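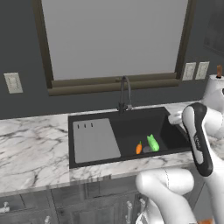 A reader who gives no name wrote in after my last post to say that anyone who still writes out recipes by hand deserves the arthritis. Fair enough. I had complained for 33 lines about my wrist, and the spelling in that comment was better than mine.

But I'm going to keep doing it. The recipe book in question is a Clivari, bought in Hobart with a colour on the cover the shop called "eucalypt" and everyone else calls grey. It has six tabs. I filled in Soups and Biscuits, got distracted, and for years everything else went under Biscuits, including a lamb shoulder.

The trouble is that a handwritten recipe tells you what you thought you'd remember. Mine for lemon slice says "butter, the usual amount". The usual according to whom? There's one from a long August of rain that reads, in full, "Do the onions properly this time." I have no idea what dish it belongs to. I've done onions properly ever since, in case. 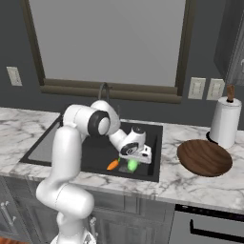
I did try going digital. Naritz makes an app that sorts everything by ingredient, and I typed in almost half the book before it asked whether I'd like to be reminded to eat dinner. I would not. It also converted all my tablespoons, and an Australian tablespoon is 20 mL, so for a fortnight my pikelets came out flat and apologetic.

So it's back to the Clivari, plus a Sekine pen that cost more than the lamb. I've started writing things in the margins as well: too much cumin, fine without the cream, don't serve this to Mum. The lamb shoulder now has its own page under Soups, that being where the room was.

Next job is the lemon slice. I've made it two ways this week, weighing the butter both times, and then wrote the figure on the back of an electricity bill. The bill has since gone out with the recycling.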